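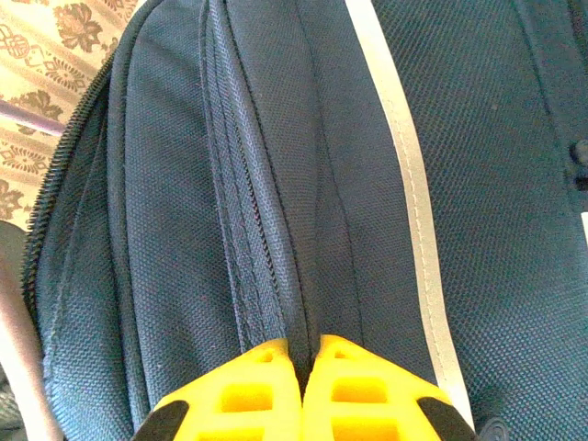

Minutes of the Gripper Assessment Panel, Toton Works

The Panel convened at the usual hour. The matter before it was the choice between two pairs of fingers, the Hepburn and the Inell, each to be fitted in turn to the same arm and set to the same backpack. The arm, a Zesta, was on its third year of service and its second controller.

The Hepburn pair was heard first. It made 900 attempts upon the backpack and held the seam in 872 of them. The Panel noted the figure with approval and asked that the remainder be explained. The Technical Officer replied that the fingers had closed a little to one side, on plain cloth, and had been perfectly content there.

The Inell pair was then fitted. It held the seam at every attempt for 48 minutes, after which it declined to let go. The controller reported that the fingers were open. The Panel inspected them and recorded that they were not. A second command was sent, and then a third. The controller repeated its report in the same words.

Some 15 minutes were allowed for reflection. The Chair observed that a similar difficulty had arisen in May, with a coat, and that the coat was still held on the inventory as part of the arm.

A motion to cut the power was put and lost. It was resolved instead to send the command once more, with the lights down, as the Technical Officer had known this to help. The lights were lowered. After a short interval there was a small click, and then, from the direction of the bench, the sound of a zip being drawn slowly open - a task which was not on the agenda.

The Clerk was asked to turn the lights back on.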